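Robotics | Manipulation | Perception and Planning

Home Issues Authors About Search

4.3 What the task score hides

The bench task is scored the way most bench tasks are: a run counts if the cylinder ends where the goal file says it should. We have grown wary of this number. Of 200 runs under the Flultov planner, a good share of those marked as passes involved a regrasp that the planner never asked for and the log does not explain. A pass with an unplanned regrasp may still be a pass, but it says little about whether the planner understood the bench.

Clear objects are where we trust the perception stack least. The Lercombe depth module was trained on 1866 labeled views, and its authors report that it handles glass well. On our bench its estimate of a rim moved between consecutive calls with the arm parked. The planner takes one such estimate, freezes it, and plans as though it were a measured value. We tried averaging over 300 ms. The jitter went down, but the delay went up, and we can't say that the trade was worth making.

A second worry is that the views disagree. The wrist view gives the fingers and little of what stands beside them; the chest and head views give the layout, but the arm often covers the contact. The Zevano fusion step weights all three by a fixed constant that we could not find justified anywhere. 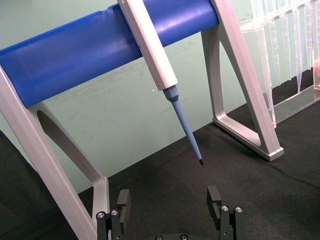
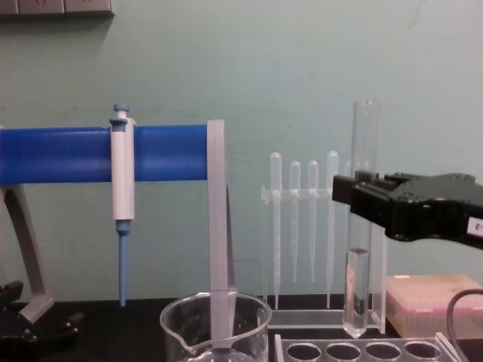
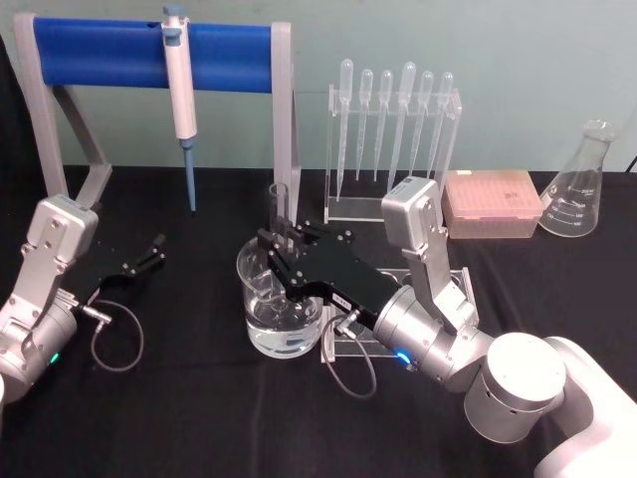
Figure 6. The bench from the wrist (first), chest (second) and head (third) views. The pipette stand with its blue bar is visible in all three; the glass cylinder appears only in the second and third.

Consider the beaker. In the head view it is partly filled with clear water and the cylinder stands upright close by, so a grasp at the rim has very little room on either side. The collision model treats the beaker as a solid drum padded by a fixed margin. With the default margin the planner refuses the grasp outright. Once the margin is cut, it accepts nearly anything, including paths that we stopped by hand. Sfakianakis, the tuning tool shipped with the planner, searches this setting over 1200 simulated trials and returns a single value. We reran the search with a new random seed and got a different one.

None of this shows that the planner is bad. It does suggest that the pass rate is partly a measure of the margin, and we would ask that future comparisons report both. Section 4.4 repeats the runs with the fusion weights turned off.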